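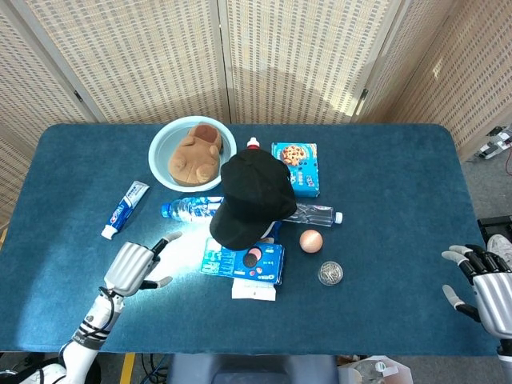 Skeketum two-armed sorter, after 12 weeks on returns

Our returns bench at Lindham deals with whatever people decided they didn't want after all. A typical tub holds a cap, a tube of toothpaste, a packet of Oreos and a soft toy, and somebody has to decide which of them goes back on sale, which goes to the seconds shelf and which goes in the bin. For nine years that somebody was me, plus five others. There are still six of us. I'm putting that up front because every person I've told about the robot has lowered their voice and asked.

We have had the Skeketum on a lease of $1,276 a month, which covers the torso, both arms, both hands, the software and a support line. It doesn't cover the table. We put a teal felt cloth over ours and stood a folding screen behind it, so the returns corner now looks like the place where a clairvoyant would see you between appointments.

What it does

It picks up one thing at a time from a mixed pile and puts it where it's told. There are two arms, each ending in a silver hand with grey fingertips, and it uses whichever hand is closer unless it thinks it needs both. You confirm the destination on a tablet, or after a while you stop confirming and it goes ahead.

The sales page says "sorts mixed goods unattended". I'd have worded that differently. It sorts mixed goods while you stand within shouting distance doing something else, and the something else had better be interruptible.

Boxes and packets are its strength. Anything upright with flat sides, like a cookie box standing at the back of the pile, it takes hold of cleanly and sets down square, label out, which is more than can be said for me at ten to five. It's slow. Houda Mahrous on our bench can empty a tub in the time the Skeketum takes to have a good think about one. But Houda goes home, and has opinions about toothpaste that has been opened, and the machine will do toothpaste all day without comment.

What it doesn't do well

Caps. I didn't expect to write a paragraph about baseball caps. A cap on its own is all right. A cap dropped on top of other goods, with a bottle running underneath and another one poking up behind, is a full theological crisis. It will reach, stop, open the hand wider, and reach again. In the first fortnight it picked up a cap and the bottle together and posted the pair of them to seconds as a single item, where Gun-woo Seo found them and priced them as a set.

Small round things are the other trouble. A little ball wants to leave, and it only needs one poke to do it. We now put balls in first, by hand, before the pile goes down, and I note that this is a job that didn't exist in March.

Soft toys go either way. It holds them gently enough that none has come back to me squashed, but it can't decide which way up they go. We've given up on that and let it drop them in a basin, where they lie about like guests after a wedding.

It's also fussy about light. Late in the afternoon the sun gets round the building and the left arm gets hesitant. The support line told us to fit a blind. We asked whether the blind was included in the lease and the support line told us to fit a blind.

Setting it up

Allow a full day, then another. The quick start booklet is eleven steps and the ninth is "calibrate hands", with a page reference to a manual that comes as a download. Two people are needed for the lift. You'll want a good stretch of clear floor beside it, and you'll want to sort out the cables before anyone walks through, a thing we did after someone walked through.

Teaching it goods is easier than I'd feared. You show it the item, turn it over a few times, tell it what it is. We've taught it 80 lines so far, mostly groceries and bathroom stuff. It forgets nothing, though it did spend a week convinced that one kind of face cream was a tin of mints.

There's a speed setting from one to five. We run it on two. At three the hands come across the table with a confidence I don't think they've earned, and Oľga Kollár, who worked beside it most in the early weeks, said she kept flinching. Four we tried once, after hours, with the door shut.

What changed on the bench

This is the part the brochure covers with a picture of someone in a clean apron smiling at a tablet.

The lifting has dropped. We used to bend into the tubs a few hundred times a shift and my back has plainly noticed the difference. Adjoa Ankrah had been on light duties with her wrist and is now back full-time, running the tablet and doing the checks the machine can't, such as whether a seal has been broken and stuck down again by somebody with a hot spoon and no shame.

The talking has dropped too, and I'm less pleased about that. Six people round a table of other people's rejected shopping will talk. They'll hold things up. With the sorter on the go you tend to stand side on, half watching it, and the conversation comes in bits. Latifa Hajji, our shift lead, moved the second bench round so that we face each other again, and it helped more than anything in the booklet.

Then there's the matter of who is in charge of it. For the first month the machine belonged to whichever of us was nearest when it stopped, and it had a gift for stopping when you were nearest. Now it's rostered, same as the forklift. If it's your day, you clear its mistakes, wipe down the hands and write up the stops in the book. It's a bit more responsibility, and Latifa argued for a bit more pay to go with it. She got it from the start of May. If you're a manager reading this, budget for that as well as the lease. The person who sets the thing going and cleans up after it is doing a skilled job, even when it looks like standing there.

What I'd been dreading was the numbers. The Skeketum keeps a record of every pick, and a record of every pick is also, if you squint, a record of every time one of us took over and how long we took to do it. We asked for the staff side of that to be switched off. It took three emails and it can be done – it's under Reports, then Sessions, then a tick box with a name nobody would search for on purpose. Ask for it before you sign.

Compared with the Vornero

We had a Vornero on trial before this, the single-arm model with suction cups. It was quicker on boxes by a good margin and hopeless on everything else. It treated a soft toy as a personal insult. If your returns are all cartons, get the Vornero and save yourself some money. The sister site at Oshima did, and they're happy, but they do mostly printer paper.

Ours are mixed, and for mixed goods I'd take the two hands. Even dithering over a cap, it gets there often enough to be worth the floor space. On a good Monday, which is our heaviest day, it clears almost half of the ordinary tubs and we do the rest, along with the odd ones, the leaking ones and anything involving a cap.

Odds and ends

The support line is open until six and the people on it know the machine. Hold music is pan pipes.

Spare fingertips are sold in packs of five. Each hand has more than one use for a fingertip, so you'll be ordering the second pack sooner than you'd like.

It makes a small noise when it finishes a pile, two notes going up. You can turn it off. We turned it off, then Gun-woo turned it back on, and that's still under negotiation.

The emergency stop is big, red and easy to reach with an elbow, which I know because I've reached it with an elbow. Restarting takes four minutes, long enough to boil the kettle if you've already filled it.

Three and a half out of five. I'd go to four if they fixed the caps. The lease is up for renewal at the end of the year and I expect we'll keep it, at speed two, with the blind down. If anyone has got theirs to pick up a baseball cap without bringing the neighbours along, please leave your settings in the comments.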